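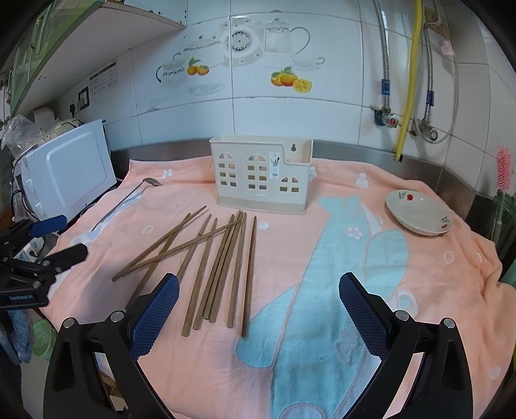
Chapter 9
Drying and Storing Small Utensils

After studying this chapter, you should be able to:
- explain why utensils are dried before they are put away
- sort small utensils by shape and material
- choose a holder suited to long, thin utensils
- set up a drying area on a home counter

Key terms: air drying, caddy, drainage, end grain, food-contact surface, pairing

Chapter 8 dealt with washing and rinsing. Many people think of the job as finished at that point, but a clean utensil that is put away damp may not stay clean for long. Water left on a surface gives mold and bacteria a better chance to grow, and it can stain metal, swell wood, and leave a stale smell in a closed drawer. Drying and storing are treated in this book as part of the same task as washing.

Large pieces such as pots and mixing bowls are fairly simple to dry. They can be turned over on a rack or wiped with a cloth. Small utensils take more thought. Chopsticks, spoons, skewers, and ladles differ in length and weight, they roll, and they tend to get piled together at the end of a meal.

The towel method

A clean towel spread flat on the counter is the most common drying surface in homes without a dish rack. It protects the countertop, takes up water, and keeps round utensils from rolling onto the floor. Any absorbent towel will do, printed or plain, as long as it is freshly washed and is not also being used to dry hands.

Lay long utensils side by side with a little space between them. When two sticks touch or cross, water is held at the point of contact and that spot dries last. Place all the eating ends in the same direction so that they can be picked up by the other end. Set ladles with the bowl turned down. Plates may be wiped first and then stood in a rack, or left on the towel only for a short time.

Change the towel when it feels wet through. A soaked towel no longer dries anything - it only keeps the undersides damp.

Wood and metal

Stainless steel does not absorb water. It can be wiped and put away at once, though hard water may leave spots if it is left to dry by itself.

Wood behaves differently. A wooden chopstick takes in water along its whole surface and most of all at the tips, where the end grain is exposed. Wiping removes only the water on the outside. Wooden utensils should be wiped and then left in open air until they feel dry and light in the hand. They should not be soaked, and they should not be dried on a stove or heater, where they may warp or split.

Holders and caddies

A caddy keeps long utensils upright and in one place. When choosing one, look for the following:

Openings. Slots or cutouts in the walls let air reach the utensils.
Drainage. The base should have holes or a removable tray.
Hanging slot. Some caddies can be hung on a wall hook, which frees counter space.
Height. The walls should support the utensils without covering them completely.

Remove any paper label before first use if it will get wet. Wash the caddy itself once a week, including the base.

Before You Read

1. List the small utensils in your kitchen at home. Where is each one kept?
2. Which of them are made of wood? Are they stored in the open or in a closed drawer?
3. Find a matching pair of chopsticks or two matching spoons. How do you keep pairs together after washing?

Section 9.1 begins with sorting, the step that comes before anything is laid out to dry.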